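4.2 How readers come back to a series

We were lucky in the people who agreed to talk with us, and we would like to stay with their words a little longer before turning to the survey. Of the 133 romance and fantasy readers who filled in our form, 20 sat down for a longer conversation, and nearly all of them wanted to begin with the first book they loved in a series and not with the newest one. One reader, who had followed the Vamell novels through all 7 volumes, told us she rereads the opening chapter of book one every time a new title is announced, "just to say hello to everybody again." We heard some version of this so often that we came to call it the greeting habit, and we use that name in the rest of the paper.

Blog interviews with authors seem to feed the habit (Ventura and Sutcliffe found much the same thing among mystery readers). Our readers enjoyed hearing how a writer spends her mornings, but what they really hoped for was a small piece of home life in the books themselves: kitchens, hallways, the cupboard where the heroine keeps her letters. These ordinary settings were remembered far more fondly, and in better detail, than battles or weddings.
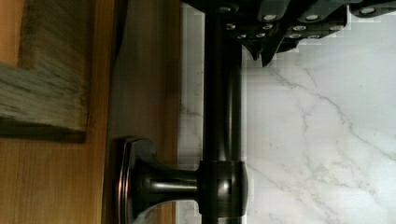 Figure 3. Household detail: wooden cabinet with a dark metal rosette and post holding a bar.

Dragons, we should add, were not forgotten! Readers of the Carkomis books could talk about them very happily for as long as we let them. Still, when we asked which passage they would read aloud to a friend, they tended to choose a quiet one, often a meal or a talk between sisters, and several apologized for picking something in which so little happens. Xue, who carried out most of the February interviews, kept a list of these apologies, and we come back to it in Section 5, where we compare the readers who follow author blogs with those who find new titles through their local library.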